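6.3 Stall on handover: gripper stops with a part held

Applies to two-arm Gulex cells running the Kirkasness task set. Read section 2 (Stopping the cell) before starting.

The fault shows as code 755 on the cell screen. One gripper has closed on a part, the motor has drawn more than its set current for 600 ms, and the controller has stopped both arms where they are. The arms are still powered and still holding position.

CAUTION: Do not pull the part out by hand while the joints are live. If the load comes off suddenly the arm can jump by several centimetres before the controller corrects it.

1. Press the stop button and wait for the screen to read HELD.

2. Note which arm is named in the fault line. The other arm is usually healthy, but it will not move until the fault is cleared.

3. Support the forearm of the named arm with one hand, then set its joint power to OFF. An unsupported arm will drop — keep the other hand clear of the fingers.

4. Open the fingers with the release key. Turn it slowly; if it binds, stop and go to 6.5.

5. Remove the part. Linked items such as key rings must be taken off both grippers before either arm is moved.

6. Look for grit or broken print on the finger pads and in the gear opening of the housing. A chipped gear will bring the fault back within a few cycles.

7. Check that no cable has caught behind the wrist.

8. Restore joint power, run HOME at speed setting 200, and clear the code.

Note: Loose articles on the table are not seen by the collision check. Gloves and tools count as loose articles.

Cell with toy shovels, metal rings and work gloves inside the enclosure:

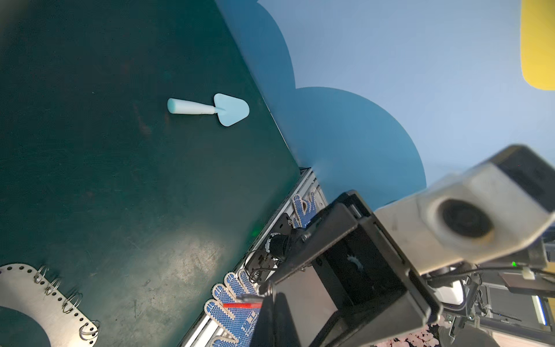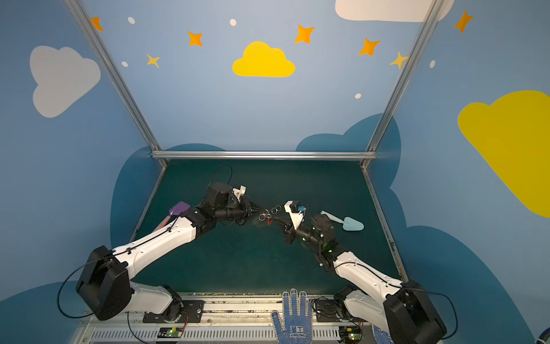
Alžběta Murín, commenting on the Gestetska copy of this section, asks for step 3 to be split in two. With one person at the cell, she writes, there is no free hand for the power switch once the forearm is supported, and on the long-reach arms the drop is fast enough to bruise. She would rather see a prop under the forearm before the power goes off, and the code written down first, as it is lost from the screen after HOME.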